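Why Does Bread Turn Brown in the Toaster?

I eat toast almost every morning, and when I was 8 I asked my grandmother where the brown comes from. She said "the heat," and went back to her crossword. Well, she was right, but there's so much more to it!

Bread is full of tiny bits of sugar and protein, way too small to see. When bread gets really hot, those bits bump into each other and join up to make brand-new stuff. Some of the new stuff is brown, and some of it smells amazing — that's the smell that gets you out of bed. Scientists call this the Maillard reaction (say it "my-YAR").

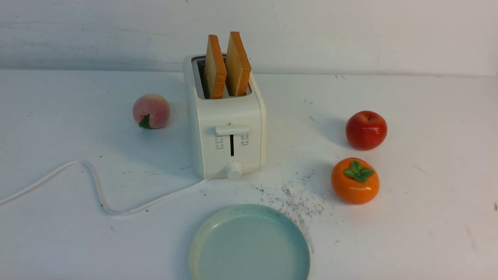

Two slices of toy bread in a white toaster.

So why doesn't bread go brown on the counter? It isn't hot enough there. Inside a real toaster, thin wires glow orange and dry out the outside of the bread first, and then the browning can get going. The middle stays soft and pale because it's still a bit damp.

Crust is the same idea, only it happened earlier, in the baker's oven. The outside of the loaf got the hottest, so it browned the most. If you play kitchen at home, look at your pretend bread and see if the edges are darker than the middle. Then put a slice on a plate, like the round, pale one here, and tell somebody how real toast gets its color.
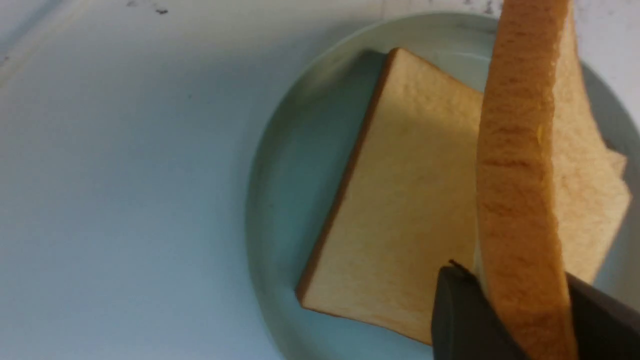

Cookies go brown this way too, and so do pancakes (my favorite, with too much syrup). Next time a grown-up is making some, watch the edges and see where the brown shows up first.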